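Wrist cam gripper build – fingers nearly sorted

Roy_in_the_shed
Joined the forum in December, first build thread. I've got the arm going at home on the lounge floor and I'm stoked with it! Version 3 of the fingers went on Sunday, black with blunt rounded tips, and the camera looks out between them. 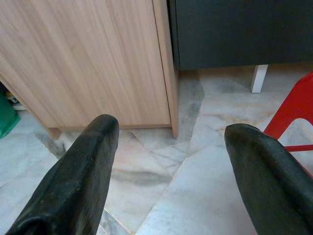 Next job is the closing speed. It takes 2 seconds at the moment and I reckon the servo has plenty more in it – has anyone pushed theirs harder?

fpchiu
Love it, mate. I'd leave the speed alone though. Fix your lighting first, polished stone throws glare all over the place and your depth will go funny near the floor.

luveck19
Disagree with Fung-ping. Glare never bothered mine on tiles. Those tips are too fat for picking up coins or screws, I'd file them thinner.

Roy_in_the_shed
Nooo, I like the fat tips! I'm after socks and toy blocks, not screws.

B_Lobo
Keep them fat. Thin ones flexed on my Brorkia arm and I binned the lot. What colour filament is easiest to mask out, by the way? I went grey and regret it.

fpchiu
Anything but grey, haha. Still say lighting.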